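3.2 Subject lines and reply rates

The second part of the study looked at what happens after a press release reaches a newsroom. We sent 605 releases on behalf of three client firms, Kilommont, Curia and Wiegand, over one spring. Each release went to a named journalist by email, with a plain subject line or one that carried a question. The body text was the same in both versions.

Replies were logged by hand. An automatic out-of-office message was not counted, and neither was a request to be taken off the list. Where a journalist wrote back twice about the same release, only the first message was kept. Releases from Kilommont dealt mostly with bathroom fittings and household goods, and they went to trade titles as well as the home pages of regional papers. 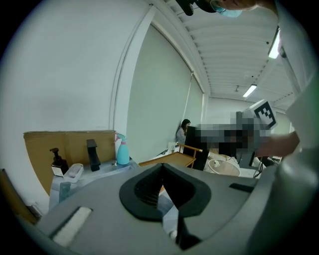 Figure 4. Worktop with pump bottle, soap dish, black tap and turquoise spray bottle.

Length mattered more than we had expected. Releases under 500 words drew more replies than longer ones in all three client groups, and the gap was widest for Curia. The form of the subject line made little difference on its own. Journalists at weekly titles answered more slowly, but they were more likely to ask for further material — usually a contact for interview or a larger picture file.

We also asked 65 of the recipients how they would rather be approached. Most named email. Only seven preferred a telephone call, and all of these worked for local radio. Several said that a follow-up on the same morning made them less willing to read the next release from that sender.

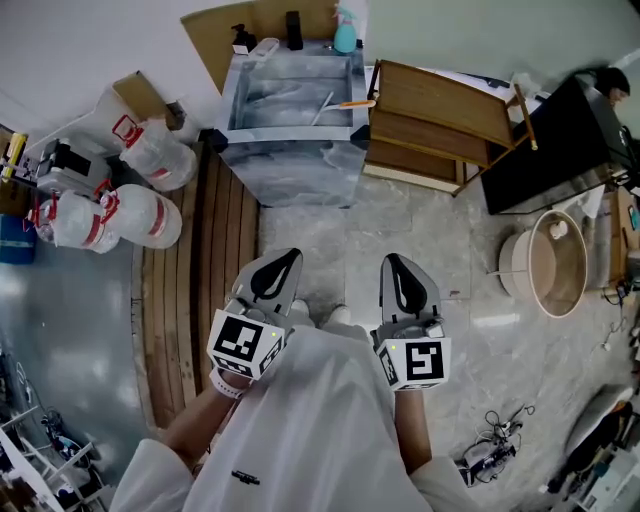
Jörg Teuber
Lecturer in Media Relations

The mailing lists were drawn from the Dillitia directory and checked by Benedikt Sauerland before the first release went out in March. Addresses that bounced were removed and not replaced. This leaves the Wiegand group slightly smaller than the other two, and its results should be read with that in mind. Section 3.3 deals with the use of social platforms by the same senders.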